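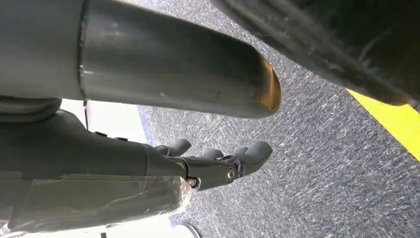

A yellow stripe on flecked gray flooring.

How to Lay a Floor Marking Line on Low-Pile Carpet

Most instructions for marking tape assume a sealed concrete floor. Plenty of workshops, labs and print rooms have thin commercial carpet instead, and ordinary vinyl tape lifts from it within days. A line on carpet can look clean and stay down for a good while if you choose the right tape and take some time over the floor first.

These steps are for flat, tightly woven or needle-punched carpet and carpet tile. They will not work on cut pile or anything you can push your fingers into.

What you need

Carpet marking tape, 2 inches wide, in a 50-foot roll
Vacuum with a bare-floor head and a crevice tool
White cotton cloths
Chalk line with white or blue chalk
Tape measure
Utility knife with new blades
Steel straightedge
Hand roller, the kind used for seams in sheet flooring

We use Collalix carpet grade at the Sturnside shop. The Morsy tape from the same supplier is fine on tile and concrete but doesn't have enough adhesive for carpet. Whatever you buy, look for the word "carpet" on the label and a cloth or textured backing. Gaffer tape will do for an event. Left down for months, it leaves gum behind.

Picking a color

Yellow is the usual choice for walkways and the edges of work areas, and it shows up well on gray. Mixed gray carpet hides dirt, so a worn stretch of line will catch your eye before the floor around it does. If your building already has a color chart, follow it. White gets dingy fast on any floor.

Step 1. Plan the line

Move whatever can be moved and sketch the route on paper. Keep the line clear of chair casters and table feet where you can. Where it has to run under a machine or a cabinet, carry it a hand's width past the edge so that no loose end is showing.

On carpet tile, avoid running the tape right along a seam. Cross seams at an angle, or shift the whole line over until it sits on solid tile. The line does not have to be square to the weave. A diagonal is no harder to lay than a straight run, but you do need to snap chalk for it. The flecks in the carpet will pull your eye in their own direction.

Step 2. Clean

Vacuum the route twice, the second time across the first. Go well outside the width of the tape. Use the crevice tool next to walls and mats. Wipe with a cloth dampened with plain water and leave the floor overnight. Do not use carpet shampoo or any spray with a protector in it.

If there are metal shavings or wood dust nearby, clean those areas as well, or they will be tracked back onto your route before you finish.

Step 3. Warm the room

The floor should be at 60 degrees or above, and so should the tape. Bring the roll in the day before. We had a line at our Gikcombe unit that was laid on a cold morning, and it curled along one side until we pulled it up and started over.

Step 4. Snap the chalk line

Measure from a fixed point at both ends, hook the chalk line, pull it tight and snap it once. Chalk only one side of the tape. You will line up the edge of the tape with the chalk, so decide now which side that is and stay with it. Brush away the extra with your hand.

Step 5. Lay the tape

Fold back a few inches of the liner and press the end down. Work in arm-length stretches, pulling the liner out from under the tape as you go. Keep the tape flat but do not stretch it. Stretched tape shrinks back later and the ends creep.

If you drift off the chalk, stop and lift back to where it was last straight. You can lift fresh tape once. After that it has picked up fibers and needs to be cut out and replaced.

Step 6. Cut the ends and corners

Cut square ends with the straightedge. For a corner, overlap the two pieces, cut diagonally through both layers, and remove the scraps from top and bottom. Go lightly with the knife so the carpet backing stays whole. Rounding the outside corners slightly helps on routes where carts turn.

Step 7. Roll it down

Roll the full length with firm pressure, center first and then each edge. Put your weight on it. Keep people off for the rest of the day if possible, and keep carts off until the next morning. Anything loaded over 50 pounds should wait another day.

Upkeep

Vacuum along the line, with the beater bar off. Wipe marks with a damp cloth. When an edge comes up, cut out that section and patch it with a new piece, butted tight at both ends.

To take up an old line, warm it with a hair dryer and pull it back low over itself, slowly. Dab any residue with a citrus remover on a cloth, after trying it somewhere out of sight.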